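Bradomano household words list – readme

Last touched 2020-10-21. Read the bit on spelling before you email me.

What's in here

A word list. Household and kitchen words from the Bradomano valley, as people there say them, with a plain English meaning next to each. 494 entries in the main file. A second file has the phrases, still a mess, see further down.

Files

words.csv – main list
phrases.csv – half done
sources.txt – who said what, initials only
old/ – the Scanlon typescript, keyed in as it stands, mistakes and all

Columns in words.csv

id – number, don't rely on it, I renumbered in March and will probly do it again
word – the headword
alt – other spellings, split by semicolon
meaning – short. If two meanings, two rows
village – Uter or Mudus, or both. Blank means I don't know
source – initials, or S for the typescript
sure – y, n or q. q means one speaker only and the others looked blank

Encoding is UTF-8. If you open it in a spreadsheet and the accents turn to garbage, import it instead of double-clicking. Commas inside meanings are quoted. There was a stray tab in the row for the bread trough, fixed now I think.

Where it came from

Started with the Scanlon typescript, which is a list a schoolteacher typed up and left in a drawer. Good ear, terrible filing. He wrote down a lot of words for tools and furniture and almost nothing for food, so the food half is ours. Sinéad Ó Súilleabháin did the Uter interviews, all of them, mostly in kitchens. Sunita Chaudhary did Mudus and then went back through the whole thing and split up the meanings I had lumped together. I did the typing and most of the errors.

Interviews were in people's homes, no script. Point at something, ask what it's called, ask what your grandmother called it. The second question is the one that gets you the good stuff. Recordings are not in here and won't be – we said we wouldn't share them and we're not going to.

Spelling

There isn't one. Uter people write the long vowel double when they write it at all, Mudus people put an accent on it. I went with the Mudus way for the headword because it sorts better. The Uter way is in alt. This is not a ruling on who's right. Please stop writing to me about it.

The soft g at the end of words is written gh in the typescript and dropped by everyone under sixty. I kept it where a speaker still said it. So you get some words with and some without and it looks random. It's not random, it's just old people and young people.

Known problems

– Words for stairs and steps are tangled. Three rows seem to be the same word. Need a Mudus speaker to sort out.
– Typescript has a word for "the shelf you can't reach" which may be a joke on his part. Marked q.
– Plurals are missing nearly everywhere.
– Verbs are thin. There's plenty for stirring, hardly anything for washing, no idea why.
– Table words. Uter splits the table top from the whole table, two seperate words, Mudus uses one for both. The rows are right but the meanings read as if one is a mistake.

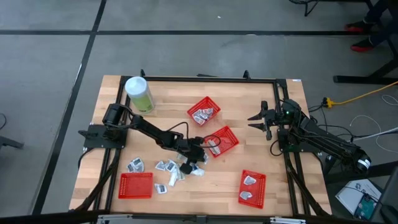
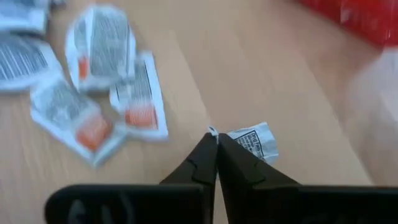

Wooden table tops, both of them.

– Stove words came in late and haven't been checked against the typescript at all.
– A few meanings are still in my own shorthand. "lg spoon, holes" is a large spoon with holes.

phrases.csv

Don't use this yet. Sayings, weather talk, things shouted at children. Some have a literal translation, some have a loose one, and the column doesn't say which. Sunita is working through it from the bottom up and I'm going from the top down. We'll meet someplace in the middle.

The cutoff for a phrase was that two speakers had to know it. A couple got in on one because they were too good to leave out.

Using it

Free for schools, family history, crosswords, whatever. Say where you got it. If you print it, send a copy to Sinéad, she takes them back to the Uter people she talked to and they like to see their words on paper.

Not free for – putting it on a tea towel and selling it. Somebody asked. Ask again when the list is finished and we'll talk to the families.

Adding words

Send the word, what it means, which village, and how old the person was who said it. Doesn't have to be exact. One word per line if you can. Photos of your notebook are fine if I can read the writing. Don't send a changed copy of the whole csv, I can't merge it, I've tried.

Next

Target is 1000 entries, no date on that. Plurals first. Then the stairs. Then maybe a printed sheet for the school in Mudus, if the spelling argument dies down by then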